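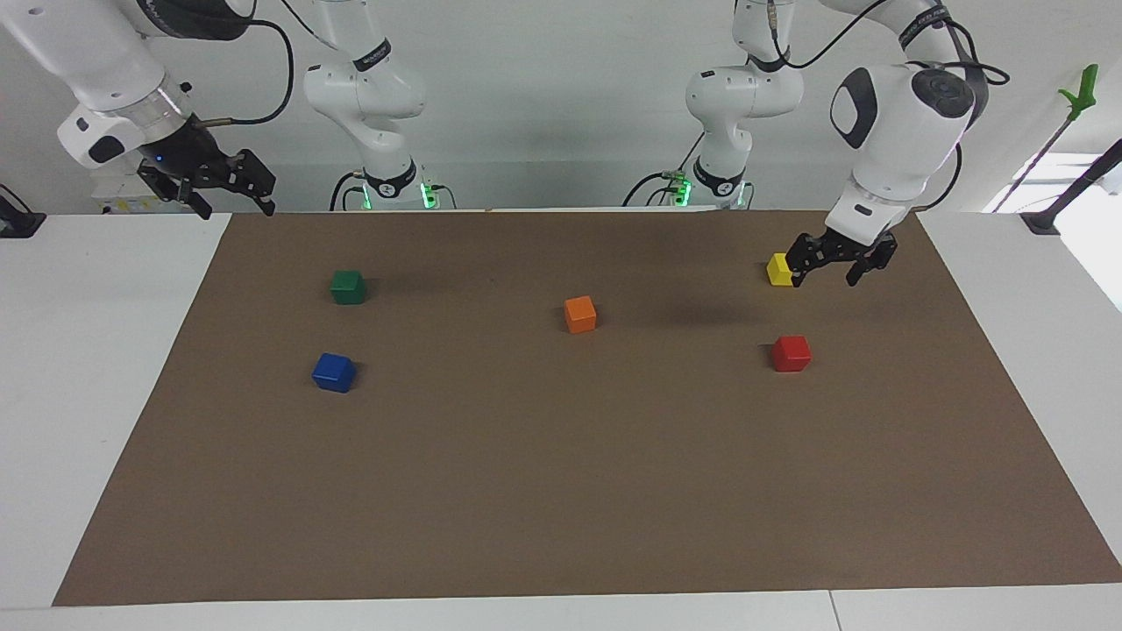
How many blocks does a small kid need? Fewer than you own. I'd say 30 at the outside, and for a kid under three I'd start with 8 and see if anyone complains.

I'm writing this fast, nap ends at 2:30, so forgive the mess.

We had 681 pieces in the house in January. I know because I finally dumped every bin on the living room rug and counted, out of spite mostly. Wooden, plastic, foam, the magnetic ones, a Lukero castle set with no castle left in it. My son walked into the middle of the pile, looked at it, and went to play with the dustpan.

So I put nearly all of it in the hall closet. Left out plain wooden cubes, different colors, no letters, no faces. And a mat. The mat matters more than people think. Plain brown, flat, nothing printed on it. Blocks on a busy rug vanish into the rug. Blocks on a plain mat are just there, each one, a yellow one, a green one, a blue one. He can see what he's got.

He played for most of the morning. Moved the blue one next to the green one. Moved it back. Dull to watch, I admit. Wonderful to drink coffee beside.

My friend Rebecca Messina thinks I'm being a snob about it. Her kids have the giant Lovlow tub, 2,000 pieces, and she says big tubs make big towers and who wants to run out of blocks halfway up. Fair. Her oldest is seven. At seven I'd want the tub too. But the tub gets sold to parents of babies, with a baby on the lid, and a baby with 2,000 pieces has a floor covering, plus you've got a sore foot.

And the cleanup. Five cubes back in a bowl, a toddler can do that himself and be proud. A whole tub, you're doing it, at eight at night, on your knees, muttering.

The other argument I get is about learning. More shapes, more learning. Maybe. I'm no teacher. Graziella Dal Bello is, she ran the little preschool on our street for years, and she kept a tray with a handful of cubes on each table and swapped the trays when the kids got bored. That was the whole system. I asked her once what brand and she looked at me like I'd asked what brand of water. Small enough for a hand, too big for a mouth, edges sanded, paint that stays on. Teh rest is packaging.

Grandparents are the hard part. My mother-in-law has a Sasside catalog and a credit card. We've asked for books. We got books, and a block set shaped like books.

The closet is still full. I'll give most of it away when I get a free afternoon, maybe keep the arches, I like the arches. He's up now, I can hear him kicking the wall.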